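Faltavden shared rooms: where we've got to by December

Hello again from the second floor! You asked for something short and readable this time, so I've left the spreadsheet to Leonie and will just tell you how the tidying side of the grant is going.

The big change is wrappers. When we started, most of the snack packaging stayed on the tables until somebody's evening shift, and the cloths got greasy and crumby (the striped ones especially, which I love and refuse to replace). We've now put a small round bin next to every table, and the rule is that you clear your own spot before you get up. It sounds like nothing, but I'm so pleased with it!

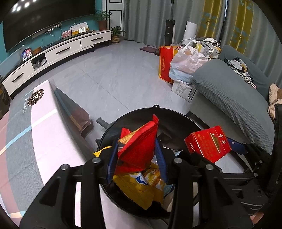
Lahcen Bensaid
Shared Rooms Coordinator, Faltavden

Snack wrappers, mostly, then, and the odd cigarette-style box. The black bins suit us well: they're low, they fit beside a table, and they're easy to carry down to the yard. They do fill up fast with the bigger bags, which hold their shape however hard you squash them, so we've moved to emptying at lunchtime as well as at 6 p.m.

On money, we've spent $1,308 so far, and that covers the bins, the liners from Hurenport and a second set of tablecloths. There's $200 left in the supplies line. I'd like to put $50 of it toward lids for the rooms nearest the kitchen, if you're happy with that.

Still to sort out: cartons and foil-lined bags all go in together at the moment, and Leonie Nolte is asking Fuchs whether they'd take the cardboard separately. Their last quote was for up to 15 sacks a month, far more than we need. I'll send you their answer with the January figures.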